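低铁玻璃、卷帘与室内光照：访德鲁夫斯卡公司采光工程师埃尔玛丽·范德梅韦

2025年9月19日

埃尔玛丽·范德梅韦在德鲁夫斯卡（Druvska）公司负责小型住宅的采光计算。公司目前承接德龙霍尔姆（Drondholm）住区的改造项目，对象是一批带花园的单层住宅，原有外墙开窗偏小，改造方案将临花园一侧改为落地玻璃。

谈到设计依据，她首先提到的是照度分布。“业主通常只问房间亮不亮，我们看的是最暗点与最亮点的比值。靠玻璃处读数很高，进深方向两米以后衰减很快，平均值没有多大参考意义。”

项目组在一户住宅内做了全年模拟，工作面照度下限取200勒克斯，统计达标小时数。改造前，房间中心点全年达标1,346小时。改造后的数值她没有给出，理由是遮阳参数仍在调整，六套方案中尚有两套未跑完。

“玻璃面积加大以后，问题从采光不足变成眩光和过热。二月太阳高度角低，直射光能一直打到内墙。夏季则要看得热系数，这两项不能用同一个遮阳构件解决。”

遮阳目前选用浅色卷帘，安装在门扇上部。据她介绍，卷帘放到三分之一高度时，可以挡掉大部分天空高亮度区，同时保留站立时的水平视线。织物开孔率的取值在组内有过争论，最后以夜间私密性要求为准，取了较低的一档。

地面材料也参与计算。浅色木地板的反射比取值较高，对房间深处的照度有可见贡献；如果住户后期铺深色地毯，结果需要重算。“我们在交付文件里写明了这一条。很少有人看，但必须写。”

玻璃房间中的浅色木地板
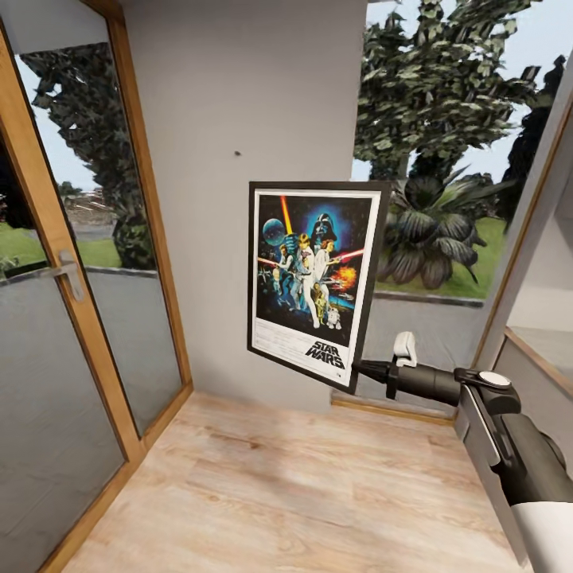
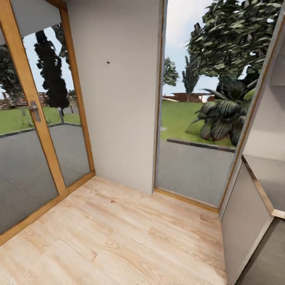 埃西·阿杰伊对卷帘的结论持保留意见。她认为，住户的实际操作与模拟假设相差很大，多数人早上把帘子放下以后，整天不再调整，模型里按小时切换的控制逻辑因此偏于乐观。她建议增加一组固定帘位的工况，作为下限对照。

范德梅韦接受了这条意见。“固定帘位的工况本来就应该有。我们没有做，是因为任务书没有要求。下一轮会补上，帘位取全开、半开和全闭。”

关于计算软件，项目组使用斯塔卢斯（Stalus）的光线追踪模块，反射次数设为六次。她解释，反射次数不足时，房间深处的照度会被低估，浅色内墙的房间误差尤其明显。增加次数的代价是机时，单套方案大约需要一个晚上。

采光之外，玻璃边缘的冷辐射是另一项未决事项。木框门扇的传热系数优于普通铝框，但门槛处的气密性依赖施工质量，图纸上无法保证。她要求现场逐樘做气密检测，不接受抽检。

“抽检在大批量项目里合理，这里每户门洞尺寸都不同，抽一樘不能代表另一樘。”

检测由萨尔蓬（Sarpong）实验室承担，报告格式尚在商定，争议集中在测试压差是否需要同时列出正压和负压两组数据。范德梅韦主张两组都列。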